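August 23, 2025
By the Hardware Desk

Why your next microSD card should be slower than you think

Memory cards are sold on one big number, usually printed in the largest type on the packet. The Cikum Plus claims 200MB/s, and costs a fair bit more than the plain Cikum card sitting next to it on the shelf. I've been using both for the past few weeks, in a handheld console, a tablet and an old laptop, and for most people the cheaper one will do the job just as well.

The trouble with the headline speed is that very few devices can reach it. The Cikum Plus only gets there in the company's own card reader, sold separately. Put it in the slot on the side of a normal laptop and it drops back to the same speed as the basic card. In my handheld, games took the same time to load from either one, and I gave up trying to tell them apart after the first evening.

What does make a difference is how the card copes with lots of small files. This is what happens when a console installs an update, or when a tablet is fetching apps in the background. Look for the A2 mark on the label. Both Cikum cards have it, as does the Erkisley Go, which was my favourite of the lot for everyday use. It copied my music folder without slowing down halfway through, and it comes with a full-size adapter in the box.

The Zepeda Core is harder to recommend. It started quickly enough, but long transfers slowed to a crawl once the card had warmed up, and I had to restart one of them. Zepeda also gives it a two-year warranty, where the others are covered for life. 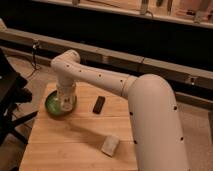

Which size to buy

Bigger cards are better value per gigabyte, up to a point. The 512GB models are where I'd stop at the moment, as the price climbs steeply after that. My console library comes to 305GB with everything installed, so I had room left over for screenshots and a few films.

If you only need somewhere to keep photos from a phone, 128GB is plenty. Format the card in the device you plan to use it in before copying anything across, and keep a second copy elsewhere. Cards are easy to lose.

Prices tend to dip in September, when the shops clear space for new stock. The Erkisley Go is the one I'd wait for. Buy the Plus only if you already own the reader and move large video files most days.

Related articles
Erkisley Go Portable SSD review
Best USB hubs for small desks
Hendville dock: two months on
How to move your games to a new drive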